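By using this site you accept our cookies. You can change your settings at any time.
Home > News > Basket weaving and oral history project in Tromatora gets its second round

Basket weaving and oral history project in Tromatora gets its second round
28 Mar 2026

Well, we got it! The letter came in while I was eating lunch at my desk, and I read it through with a mouthful of sandwich and then went down the hall to tell everybody. The Trusum heritage fund has said yes to a second round of our work in Tromatora, so the recording and the weaving classes both carry on, starting in May.

If you're new to these pages, a quick catch-up. Tromatora is a hill town with a long habit of making things out of willow, and a whole vocabulary to go with it. There are words for a rod cut too early, for a rim that won't lie flat, for the sort of basket you'd be embarrassed to take to market. Most of those words were never written down anywhere. In the first round we recorded 55 people, mostly in their own kitchens (I have never been fed so well on a work trip), and those recordings are what we've been typing up all winter. 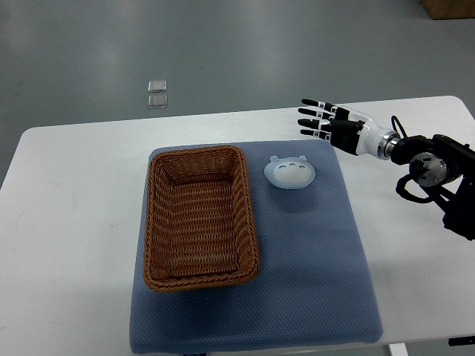

A woven basket on a cloth mat.

The typing up has been slow. I'll own that one, as I was the person who said in our first plan that an hour of tape would take an afternoon. It takes me closer to two days, and longer when three cousins are talking over each other about whose grandmother had the better handle. But I've grown very fond of those voices, and I catch myself using their words at home.

So what's in the new round? The big piece is the old schoolhouse at Tikgate, down at the bottom of the valley. The roof has been letting water in at the north corner for years, and the parish has had a tarp over it since before I joined. Part of the money goes to the roof and the two windows on that side. When it's dry and safe, the ground floor becomes a teaching room with long benches and a soaking trough out back, and the upstairs will hold the listening library. You'll be able to walk in, sit down and hear any recording whose speaker has agreed to share it. Some haven't, and those stay private. We made that promise at the start and we're keeping it.

Work on the roof should run for 8 weeks, weather permitting. I'm told slate is the thing that could hold us up, so if you hear me muttering about slate this spring, you'll know.

The other piece is the classes. We had 80 names on the waiting list last time, and I felt terrible writing to people to say the room was full. This time there will be evening groups as well as the daytime ones, and a children's group on school breaks. No experience needed, and all the willow is provided. Bring an apron and an old towel, and cut your nails short (trust me on that one!). 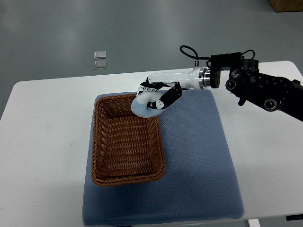
At the table, with the arm reaching in from the right.

I also want to say a word about Hapeta, the next town over, where people have been asking why Tromatora gets all the attention. Fair question! Hapeta has its own weaving tradition, done with split hazel, and its own songs that go with the harvest. We didn't have the budget to cover it properly the first time and I didn't want to do it badly. The new grant includes a small pot for a first set of visits there, so if you live in Hapeta, or your parents did, and you remember the hazel sheds, please get in touch. You don't need to have made baskets yourself. Somebody who carried the rods or swept the floor will have stories we want.

A few practical bits before I go. Sign-up for the May classes opens through the form on our Learn page, and there will be a paper list at the Tromatora post office too. People on the old waiting list get first pick, and you don't have to apply again, just answer the email when it comes. The schoolhouse is closed to visitors while the roof is off, so please don't park across the gate. If you have old photos of Tikgate school, inside or out, we'd love to scan them and hand them straight back. We're especially short of anything showing the back yard.

And if you signed a recording form last time and have changed your mind either way, call the office and we'll sort it out.

More when the scaffolding is up.

Posted in: News, Living Heritage, Crafts
Previous: Winter opening hours at the archive room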